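August, notebook 2, dye and fibre bench

Started 7:40 am, kettle on before the lights

Right, the onion skins. I've been looking forward to this one all month! Trí Tô brought in two big paper sacks of brown skins from the Manbridge market and I finally got them simmering this morning. Weighed out 308 g dry, soaked overnight in the tall stockpot, then an hour just under the boil. The liquor came up a gorgeous deep tea colour and the whole workshop smells like soup (sorry to everyone upstairs).

Fibre: 16 small skeins of the Plirgate merino, scoured yesterday, half mordanted with alum and half left plain. Tagged them with knotted string this time, the pencil tags having turned to mush in the last lot. One knot for plain, two for alum. Please don't trim the strings, they look like loose ends but they're the labels.

First pull at 20 minutes, alum skeins: bright marmalade. Really bright. Dulce came past and thought I'd cheated with a packet dye, which I'm taking as a compliment. The plain ones at the same point were a soft biscuit colour, nicer than I'd expected, and I'd happily knit a whole jumper out of it.

Second pull at an hour: alum gone to a burnt orange with a bit of brown in it, plain only a shade darker than before. I don't think the plain wool has much more to give. Next time take it out early and save the gas.

Dulce wants a pale range for the Rivas blanket, creams through to weak apricot, so after lunch I ran the exhaust bath with four fresh skeins. Lovely washed-out peach on the alum. Pinned a snip of each to the inside cover.
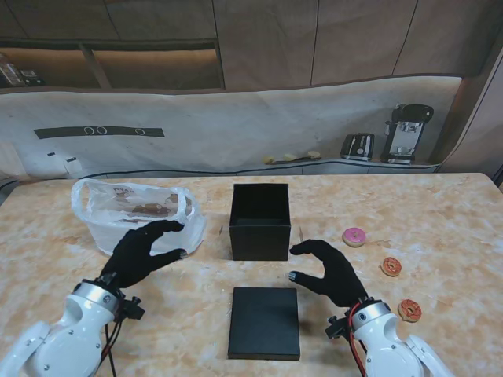
Tabletop with the pale orange marbling, plus the donuts and black box.

Iron test, done in a jar so it doesn't get into the good pots: a pinch of ferrous sulphate in warm water, one alum skein dipped for two minutes. Straight to olive! I love this bit every time. It went a touch patchy near the tie, so the figure-eights need to be looser. The Didon recipe card says to dip for five minutes, but I reckon that would be nearly khaki and the wool would start feeling harsh.

Rinse notes: the alum skeins ran clear on the third rinse, the iron one took six. Used a drop of wool wash in the last rinse and hung the lot on the back rail, away from the window.

Stock: 994 g of skins left in the sacks, so there's plenty for another go. Alum is getting low.

To do
- light test, half of each snip under card on the sill
- repeat the exhaust bath with the grey fleece
- ask Trí whether the market has red skins
- scrub the stockpot, there's a tide line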